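I bought the Brivero carry-on back in October, right before a long week of flying in and out of Sarkham, and I have to say I've grown very fond of it! It rolls like a dream, even over that awful bumpy carpet by the gates, and it fit in the overhead bin on all four of my flights (one of them a tiny commuter plane – I was holding my breath).

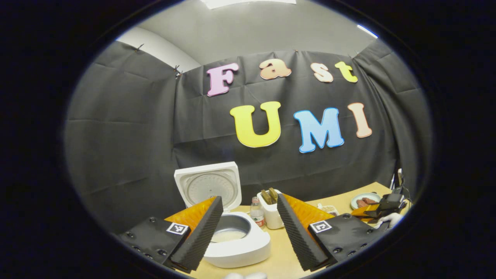
Colorful letters on a black backdrop

My one gripe is the front pocket zipper, and it does catch when the bag is packed full. My friend Ayantu Belay has the larger size and says hers does the same. Still, I paid $285 and I'd happily buy it again – maybe in green next time, so I can spot it in a crowd.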